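*Updated 20 May 2022*

# Sorting a snack shelf without buying a whole system

I've read a lot of pantry advice over the years and I don't trust most of it. It usually starts with a shopping list. Matching tubs, a label maker, little risers, a lazy Susan for the corner you don't have. The Curatetti method, which a few people at our Batville household group swear by, wants you to decant everything into clear canisters. I tried that with chips once. They went stale and I couldn't remember which flavour was which.

So this page covers bagged snacks only, on a small open shelf near the floor, with a basket and whatever bags the shopping came home in. If you have a walk-in pantry, most of it won't apply.

## What you need

- A small shelving unit with open compartments
- One plastic basket, the kind with holes in the sides
- A shopping bag you don't mind reusing
- A damp cloth and a broom

You don't need dividers. I bought a set from Palside that claimed to fit any cubby. They fit none of mine, and I ended up using them to keep seed packets upright.

## Step 1: Take everything out

Yes, all of it. I resisted this for ages on the theory that I already knew what was in there. I did not. Put the lot in the basket as you go so it isn't spread across the floor, and check the dates while each bag is in your hand. Anything past its date goes in the shopping bag, along with the empties that somebody put back.

Wipe each compartment. If your shelf is bare wood, use a cloth that's barely damp and let it dry before anything goes back on. Sweep in front of the unit as well -- crumbs migrate.

## Step 2: Decide what each compartment is for

The usual advice is to sort by category: sweet, savoury, "healthy". I've never seen a household keep that up past June. Sort by who can reach it and how quickly it gets eaten.

What works for us:

- Upper compartments: things that get grabbed most days
- Lower compartments: bigger bags and backups
- One compartment left empty on purpose

The last one gets the most arguments. People see an empty cubby and want to fill it. Leave it alone. It's where the next lot of shopping lands before it's sorted, and without it the new bags get jammed on top of the old ones.

## Step 3: Put the bags back

Lay small bags flat, side by side, and stop when you've covered the base of the compartment. Stacking looks tidy for a day. After that the bottom bag is crushed and everyone forgets it exists.

A bag that's too tall to lie flat can lean against the back of a lower compartment with its front facing out. I was doubtful about leaning, as they do slide, but a single bag on its own behaves well enough. Two leaning bags will fall over together.

Our unit partway through, with the upper left compartment kept clear, three bags side by side in the upper right and a yellow one leaning on the lower shelf:

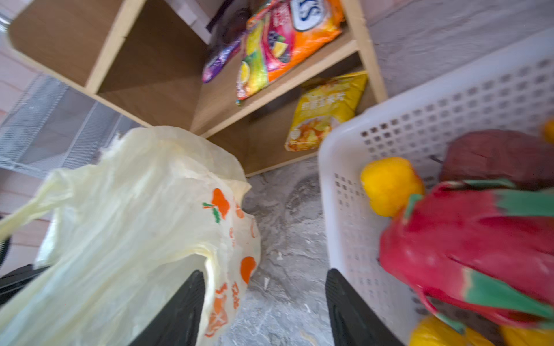

## Step 4: Give the basket a job

Once the shelf is loaded, whatever's left in the basket is overflow. Keep the basket beside the unit, on the floor, and treat it as the limit. If it's full, you've bought enough snacks.

I'd be wary of anyone who tells you to put a second basket on top. We tried it. The bottom one became a place where muesli bars went to die.

## Step 5: Deal with the shopping bag

Don't leave it hanging about. Empty it into the bin, shake it out and fold it. There's a video series by Aidoo on folding plastic bags into triangles, and I'll grant that the triangles are neat, but it takes far too long. Fold it in half twice and shove it in a drawer.

## Does it last?

Partly. Ours has held its shape for 8 weeks, with a reset every second shop that takes less time than boiling the kettle. The upper shelf stays in order. The lower one drifts, and the basket has had a torch in it since Easter -- I've stopped fighting that.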